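4.2 What people told me about wiping down the basin

Figure 3. A shared basin, with soap beside the tap.
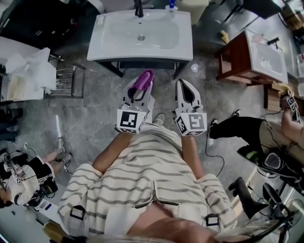

Jamie Whitlock wrote to me after reading the first draft and said I'd got the whole thing backwards: people in share houses don't fight over who cleans the bathroom, they fight over what counts as having cleaned it. I grumbled for a day or so and then went back to my diaries, and I have to admit Jamie had a point (the old opening of this section is now in the bin, and good riddance).

So let me start again with the diaries. Everyone in the Follness and Histham houses kept one through August, and between them they gave me 324 entries I could use. I'd asked them to jot down any cleaning they did or noticed, in whatever words came naturally, and the words are the best bit! "Gave it a once-over." "Did the sink, sort of." "Proper clean." One bloke in Histham wrote "wiped" day after day with no other detail, and his housemates' diaries for those same days have the basin down as filthy.

I'd been coding all of these as the same chore. Once I split them up, using the labels people had come up with themselves, the arguments in the interviews made a lot more sense. A wipe, for most of the Follness lot, meant a cloth around the bowl and maybe the tap. In Histham a wipe included the bench, the mirror and the floor under the pipes, and anything less was "a rinse". Two households, same suburb, same rent, and they'd have driven each other up the wall.

Shibata's notion of the "settled standard" is handy for this, though I use it more loosely than the original does. The idea is that a household drifts toward a level of clean that everybody can live with and then stops talking about it. My houses did drift, but the talking never stopped. In eight of the interviews somebody brought up a row over toothpaste before I'd even got to the question about bathrooms, and I came to look forward to it.

Rosters were less use than I'd expected. Follness had a lovely one, colour-coded, stuck on the fridge, and it said "bathroom" and a name and that was your lot. The person whose name was up could tick it off with a clear conscience after doing the toilet and leaving the basin as it was. When I asked why they didn't write the jobs out in full, I was told it would feel like having a boss. I've lived in that house, or one very like it, and I'd have said the same at 22.

The Vureck house is the odd one out and I've left it for section 4.3, as they'd hired a cleaner by then and most of their entries are about whether you should tidy up before the cleaner comes.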